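Cuaderno de taller, célula de devoluciones. Junio, turno de mañana.

Arranque a las 7:40 con el programa viejo porque el nuevo seguía sin compilar. Primera tanda sin sobresaltos. En la segunda, parada por exceso de par en la muñeca; rearmé y siguió. Anoto la hora, 8:15, por si vuelve a pasar y alguien me dice que son imaginaciones mías.

Resumen para quien llegue de Fikent sin haber leído lo anterior: Florora nos manda los objetos sueltos que aparecen en sus cajas de devolución, todos mezclados, y hasta marzo los separaban a mano dos personas en la mesa larga. Ahora los separa el brazo y las dos personas miran al brazo. En la memoria del proyecto esto figura como "liberación de tareas repetitivas". Mirar un brazo también se repite bastante, pero no había casilla para ponerlo.

Cambios de hoy:
- Velocidad de aproximación bajada al 30 %. Tarda más, empuja menos.
- Altura de seguridad subida 2 cm sobre el borde de la cubeta.
- Pendiente recoger mejor los cables de la muñeca. Las bridas se ponen siempre "de momento" y llevan así desde la puesta en marcha.

Con la aproximación lenta los objetos duros y de forma clara se dejan coger. Lo blando sigue siendo una lotería, y lo transparente lo es más, porque la cámara se inventa los bordes. La turno de tarde propone apartar lo transparente a mano antes de echarlo. Es lo mismo que hacíamos en la mesa larga, con un paso más.
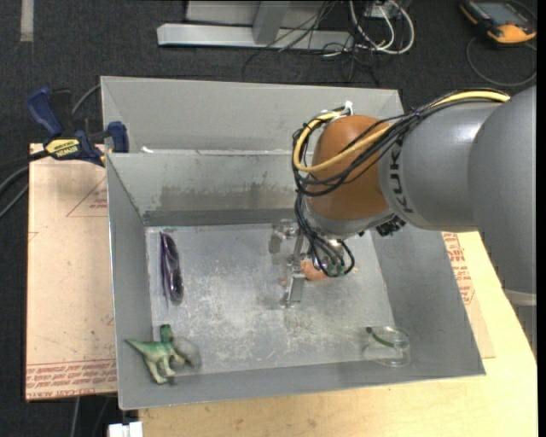 A media mañana vino el técnico de Isaksson a ver la célula y preguntó cuántas piezas por hora. Le dije que dependía de la pieza. Apuntó algo corto. El objetivo firmado con Fludus es de 500 por turno y hoy, a la hora del bocadillo, íbamos bastante por debajo. A mano se llegaba, según el día y según quién estuviera, pero a mano también acababas con la espalda hecha un ocho, y eso lo digo yo, que estuve en esa mesa más de 3 años.

Lo que no vimos venir es lo del oído. Los dos operarios distinguen ya por el ruido cuándo la pinza ha cerrado en vacío, antes de que salte el aviso en la pantalla. Uno de ellos levanta la mano sin mirar. He pedido que conste como conocimiento de proceso y me han contestado que lo suba al formulario. El formulario pide un código de pieza.

También ha cambiado la conversación. En la mesa larga se hablaba todo el rato, de fútbol, de hijos, de lo que fuera. Ahora se habla del brazo. Que si hoy está vago, que si le tiene manía al lado izquierdo. El lado izquierdo lo he revisado: la calibración está dentro de tolerancia. La manía, por tanto, queda abierta.

Queja recogida, y con razón: nadie sabe a quién le toca rearmar. Si lo hace el operario, producción dice que es mantenimiento; si espera a mantenimiento, producción pregunta por qé está parado. Propongo que rearme quien esté delante, que lo apunte aquí con la hora y que a la tercera parada seguida se llame. Lo dejo escrito a ver si alguien se opone.

Para mañana:
- Probar el programa nuevo, si compila.
- Comprobar el apriete de la cubeta a la mesa antes de arrancar.
- Mirar el par de la muñeca con la carga puesta.
- Pedir una silla. Para vigilar ocho horas de pie no hacía falta automatizar nada.

Cierro a las 14:50. Parada de las 8:15 no repetida - al menos mientras yo miraba.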